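Jolano cell, second shift, 6:40 start

Gripper on the dish station was dropping sponges again. Log gives 13 drops in 641 cycles, nearly all on the regrasp. Pulled the fingers, cleaned the pads, and found soap film packed under the left one. Reseated both and torqued to the Bellini sheet. Finger gap at zero was off by 2 mm — reset the home offset and saved it.

Raised grip force from 40 to 49 percent. At that setting the sponge folds at the pinch, and the scouring side fans out over the fingers. Fine for wiping a plate, less fine for corners.
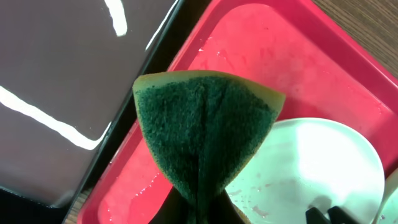
Left the approach speed alone. The wrist camera still loses the plate rim when the overhead light hits it, so I dropped exposure one step and will compare against the Garkbridge settings tomorrow. Water on the tray floor throws off the depth reading too. No fix for that yet.

Spare pads are down to one set. Order from Vosbridge. Check finger screws again before the long run.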